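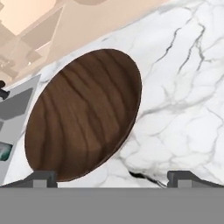
Section 4: Setting up a kitchen chore

Applies to the Jeltbridge counter arm with Durnau planning software, and to the Durnau simulator used on its own.

Read this section before you teach the arm any job on a worktop. The sales sheet says the arm "helps around the kitchen". It can, for a small number of jobs, on a clear counter, with a person in the house. If you bought it to get out of the washing up, please also read Section 9 (Returns).

4.1 What it can be trusted with

Moving one rigid object from one place on the counter to another is the most dependable job. Boards, trays and empty tins come under this heading. Wiping is allowed but the result is poor at corners. Stacking plates is listed in the menu as Trial and should be left there. Knives, glass, hot pans and anything with liquid in it are not supported, whatever the menu offers you.

Our own bench record for lifting a flat round board off polished stone is 159 clean lifts out of 200 tries. A child of six would be ashamed of that. Bear it in mind when you decide how near the edge of the counter to work.

4.2 Rehearse in the simulator first

1. Open Durnau and choose New chore, then Single object.
2. Pick the worktop that is closest to yours. Marble, plain white and timber are supplied.
3. Pick the object. For a first attempt use Round board, dark.
4. Press Home. Wait for the fingers to open fully.
5. Drag the target marker to the rim of the board. Do not put it in the middle. The fingers cannot pinch the middle of a flat disc, and the planner will waste a minute finding this out.
6. Set Approach to Low and Speed to 16.
7. Press Rehearse.
8. Watch the whole run. If the board slides more than a finger's width before it lifts, stop and go to 4.4.
9. Repeat until you have ten clean runs in a row, then save the chore under a name you will recognise.

Note: A good score here tells you the path is sensible. It does not tell you the arm will manage in your kitchen. The simulated board has no crumbs under it and has never been oiled, and friction is a number somebody typed in.

Note: Heavily veined stone can confuse the edge finder, which may take a dark vein for the rim of an object. If the yellow outline jumps about, switch Edge finder to Depth only.

4.3 Moving to the real counter

1. Clear everything off the counter except the one object. The arm does not know what a phone is.
2. Dry the surface.
3. Weigh the board. The limit for a rim grip is lower than the limit printed on the arm, and is given in the table in Appendix B.
4. Load the chore you saved in 4.2.
5. Halve the speed.
6. Stand where you can reach the stop button and press Run.
7. Let it finish one full cycle before you touch anything.

CAUTION: Keep hands and sleeves away from the fingers while the lamp is amber. The fingers close on whatever is between them.

CAUTION: Do not leave a chore running in an empty room. Earlier editions of this manual said you could. That sentence was taken out on Jul 15, 2019 at the request of Parveen Akanda in our test kitchen, who had by then replaced her floor tiles.

4.4 When it goes wrong

Board slides away: the fingers are coming in too high. Lower the approach one step at a time. On polished stone, try the soft pads (part 76). They help a little.

Fingers close on nothing: run the camera check in Section 3, then rehearse again from step 5.

Fingers touch the counter and the arm stops: this is a safety stop. Press Clear, raise the approach one step and start again. If this brings back the sliding, the board is too thin for the rim grip. Use a thicker board or move it yourself.

Board is lifted but droops: the grip is too near the rim. Move the marker in slightly.

Planner says "No path": there is something in the way, or it thinks there is. Restarting clears this more often than we would like.

4.5 How long it takes

From a cold start, allow an evening for your first chore. Later ones go faster. Once set up, a single board takes the arm longer to move than it takes you, and we do not expect the August update to change that.

Section checked by Rodel Bautista and Genalyn Calimlim. For wiping chores, go on to Section 5.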